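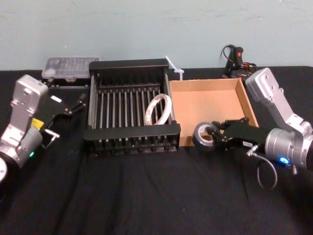

March, build notes, evening

OK, back on the two-arm setup in the shared shop, and tonight was all about getting tape rolls out of the dish rack and into the cardboard box. Sounds like a toddler's toy, I know! The controller still goes by Zacharias (I'm not renaming it now, half the scripts have it hardcoded) and it booted first try, so I got a full evening out of it.

Big change: I dropped the closing speed on the right gripper and went for a grab on the edge of the roll. Going in through the middle was a mess last time, the fingers spread and then snagged on the rods coming out. Edge grabs feel a lot calmer. I ran 5 and lost two, both on the lift, both with the wrist a few degrees too flat. Wrote the new angle into the Clorkix config, old one is commented out underneath. 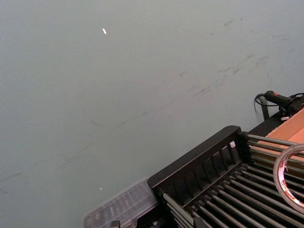 Then there's the rack itself. It creeps. Every time a finger brushes a rod the whole thing shifts a hair on the cloth, and after three runs my saved positions are junk. I want to pin it down before I touch the code again. Hot glue on the feet maybe, or the rubber pads from the Usetell bin if there are any left.

Also the log timestamps drift. I set the buffer to 1,000 lines and it choked at 349, no idea why, same thing on a clean restart. Might be the Eltex board, might be me. 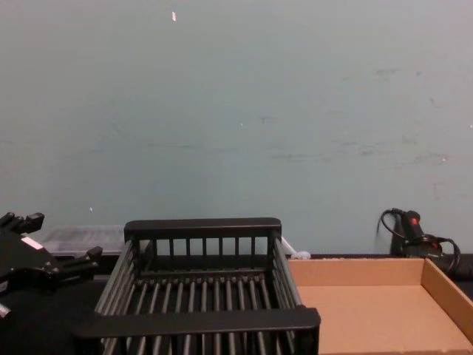
Comment added under the entry, unsigned: try the pads before the glue, glue lets go of that cloth the minute you bump it. And check the baud rate on the Eltex, mine stalled the same way until I dropped it a notch.

Will do both. Pads first.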